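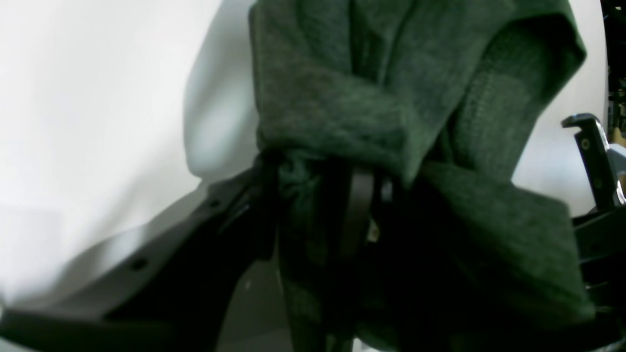
About Serra

Hi, I'm Kai Wegener, and I started Serra because I once spent a whole equipment budget on the wrong arm.

I was running the back end of a clothing resale warehouse called Geltetti at the time. We took in used clothes by the bag, sorted them, folded them and shipped them out again, and I was sure a robot could do the boring parts. I watched a lot of videos. I sat through two sales calls, got very excited, and signed for a machine that was wonderful at picking up boxes. We didn't have boxes. We had sweaters!

So that was an expensive year (and an educational one – I still have the spreadsheet, and I still show it to people). When I left Geltetti I kept getting calls from other small shops asking what I'd do differently, and after enough of those calls it seemed silly not to make it a job.

What we do

Serra helps laundries, resale shops, repair rooms and small clothing makers plan and budget for automation. We don't build robots and we don't sell them. We don't take a commission from anyone who does, either. You pay us for our time, and at the end you get a plan, a budget and a shortlist, plus our opinion on whether to go ahead this year, next year or never. I've written "never" more often than you'd think, and most of those clients still send me a card in December.

How a project goes

We start with your clothes. You pack up a real mix of what comes through your door, the awkward stuff included, and we try it on the hardware that's in the running. Soft things are where budgets go wrong. A fuzzy knit bunches up and folds over itself, and a gripper that looks great on a stiff cotton shirt can make a mess of a cardigan. I'd much prefer you find that out before there's a purchase order with your name on it.

Then comes the money part, which I love and my family is tired of hearing about. Everybody budgets for the arm. Hardly anybody budgets for spare fingers, the table it stands on, the electrician, the training days, or the slow first months when your people are learning the thing and still have orders to get out. We put all of that on one sheet, in plain words, and walk through it with you line by line.

Our planning sheet is called Dramow, and it has 187 lines in the current version. Please don't panic – most shops only need a small part of it, and we cross out the rest together on the first call.

After that we help you talk to suppliers. We'll sit in on the demos, read the service contract (I read every page, it's a sickness) and ask the dull questions about delivery and repair times. If you'd like to lease for a while first, we'll price that next to buying so you can compare the two properly.

What it costs

A first review is $900, flat. That covers the call, a trial with your garments and a short written report. If you go on to a full plan, we take $400 of that off the bill. Full plans depend on the size of your place, and you'll have a fixed price in writing before we start.

Where we are

Our workshop is at 813 Jestum Street, up the ramp on the left side of the building. Visitors are very welcome, and mornings before 11 are best if you want to see something running. Bring a bag of your worst knitwear! If you're planning next year's spending, try to get in touch by February, as spring fills up fast and I hate turning people away.

Call or write any time. If you get the voicemail, leave a message with what you handle and how you sort it now, and I'll call you back myself.

– Kai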